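Mamar's assembly group published its second report on board seating in March. Esther Nyaga, who wrote most of it, is careful about what it claims. "We tested whether a policy trained on rendered scenes can seat a circuit board in a fixture," she said when we spoke on May 2, 2023. "It's a narrow question, and I would like it to stay narrow."

The task model, called Ikotero, has one arm, a tray and a fixture on a shared mat. At the start of every episode the mat is turned by a random angle and the light source is moved. Color and surface texture were left alone in the first version. Nyaga said that was a mistake. "The policy was reading the shadow of the arm as a cue for height. We only found it when we fixed the light and the error went to one side."

Victor Mbwambo handled the contact model. He describes the fixture as the hard part – the recesses are shallow, and a small error in friction changes whether a board slides in or rides up on the edge. "If the simulator is too forgiving, the policy learns to push," he said. "You see a good score and you have trained a bad habit."

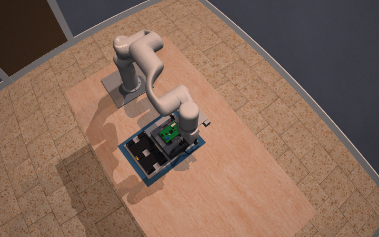

How is a trial scored as a success? The board has to lie flat in the fixture within two seconds of release, with no contact force above the limit set for that board type.

The group ran 70 trials on hardware with the policy from the first version, and 21 of them met that standard. Most of the rest ended with one corner high. Mbwambo then replaced the single friction value with a range, sampled once per episode, and added a penalty on sideways force during the last part of the insertion. The hardware trials for the revised policy are still being run, and neither author would give a partial number.

Nyaga was more willing to talk about cost. Training uses two machines and finishes overnight. Rebuilding the fixture geometry for a new board takes longer, as the clamps have to be modeled by hand. "People ask about training time," she said. "I would ask about the clamps."

The next report will cover a second board type and a tray with different spacing. Mbwambo also wants to log wrist force at a higher rate – the present logs miss the first moment of contact.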